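Tidy table, better demos: tips from our robotics club

I help out at the after-school robotics club in Trevevthorpe, and this year our project has been teaching an arm to put away the cutlery. Most of that turns out to be tidying, so I've been asked (well, nagged) to write down the bits that would be handy in anybody's kitchen or shed as well. Posted April 23, 2021, and I'll add to it when I remember things.

Start by clearing the middle of the table. I mean properly clearing it — pens, phones, the biscuit tin, the lot. We do our demonstrations with grippers held in the hand, one person doing the job slowly while the rest keep quiet, and the thing that spoils most of them is clutter near the fingers. Same when you're chopping or wiring a plug. If you can lay both forearms down without touching anything, you've got enough room.

Put your containers along the back and leave them there. We use see-through smoky ones with openings in the front, so you can tell what's in each without lifting it. Mine at home are old ice cream tubs and I'm forever opening the wrong one!

Scissors and knives want a home before you start, and a knife should go in a box and not on the open worktop. Agree which way the handles point, too. I had ours all facing left until Lewis Guthrie, who is right-handed and not shy about it, turned the whole row round during the tea break.
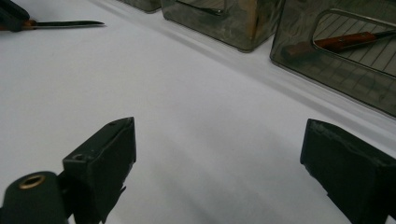

Sioned Sayce wrote in to ask whether it wouldn't be simpler to keep one big tub and let the arm sort it out, because her lot at Gillies did it that way last August and got by fine with spoons, though forks were a nightmare as they hook on to each other.

Fair point, Sioned, and we did try it. One big tub is lovely for putting things in and horrid for getting things out. Forks hook, spoons nest, and you end up shaking the whole thing like a box of Lego. If you've only got one tub, stand a couple of jam jars inside it. That's what I do in the drawer by my cooker and it has lasted years.

Now, picking up. Go for the handle, a bit above the middle. Grab a spoon right at the end and it swings, whether you've got fingers or a gripper. Lower it in more or less upright and let go only when it touches the bottom. The younger ones like to drop things from a height for the noise, and I can't say I blame them, but a dropped spoon lands differently every time and that's no use to us at all.

Go slowly! Our first 57 demonstrations went in the bin because we were racing each other. Alistair MacLeish now reads a slow count aloud and we've kept nearly everything since. I've started doing the same when I empty the dishwasher, much to my family's delight, and I haven't chipped a bowl in ages.

Cables next. If yours run across the worktop (mixer, soldering iron, whatever), bring them off to the side nearest the hand that's using the thing. One lead to the left, one to the right, and never crossing in front of you. Leave enough slack to reach the furthest box and try the whole reach once before you begin. I use Fastden ties at home, the reusable sort, and a pack of 30 has done my kitchen and most of the shed.

Give the hand that isn't busy somewhere to wait. Low down, well clear, open and ready. It sounds fussy but half our bumps came from the spare hand wandering over to help.

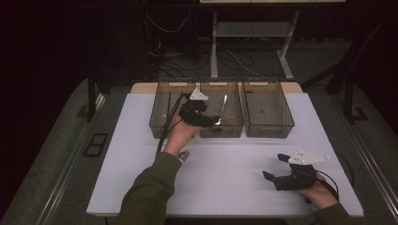 One spoon at a time, with the other gripper parked out of the way.

A few odds and ends people have asked about:

Wiping down. Warm water and a drop of washing-up liquid on a soft cloth, then dry it. We ruined a nice Prikar tray with a scourer and shiny things look awful under bright lights once they're scratched.

Keeping score. Pencil and paper by the door. We're at over 200 good ones and the sheet has tea on it, but you can still read it.

Packing up. Last one out puts the knives away first, then the scissors, then everything else. Gus Nguyen-Tran has the key to the cupboard, so catch him before he goes for his bus.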